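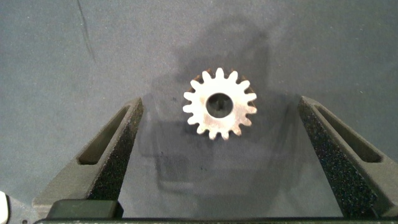 Fig. 1. Small metal spur gear, 16 teeth.

For my project I picked the town clock in Bovmont, mostly because I walk past it every Thursday and it's always wrong! I wanted to find out how a clock that old gets its hands to move at different speeds. The library in Tristmont had one book on it (288 pages, and I read maybe half – sorry).
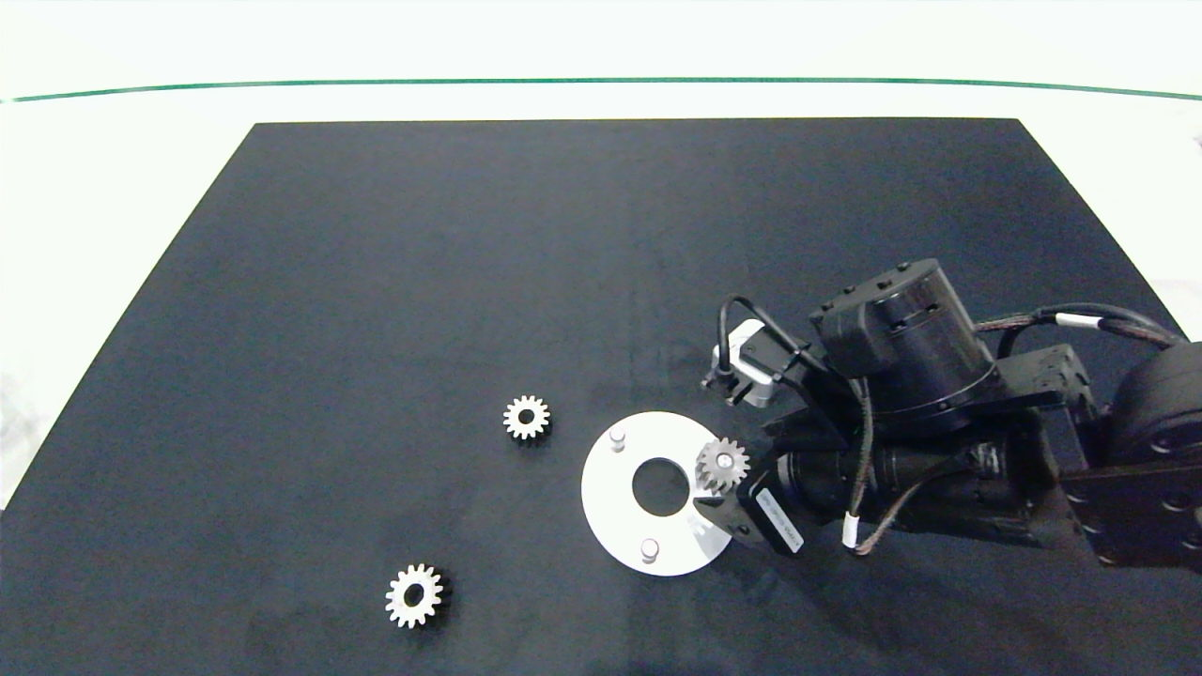
The hour hand goes through two steps, a 3 to 1 and then a 4 to 1, so it turns once for every 12 turns of the minute hand. I got that backwards in my first draft. My cardboard model lost 40 minutes in a day, which is still better than the real one. Next time I'd cut the teeth out of something stiffer.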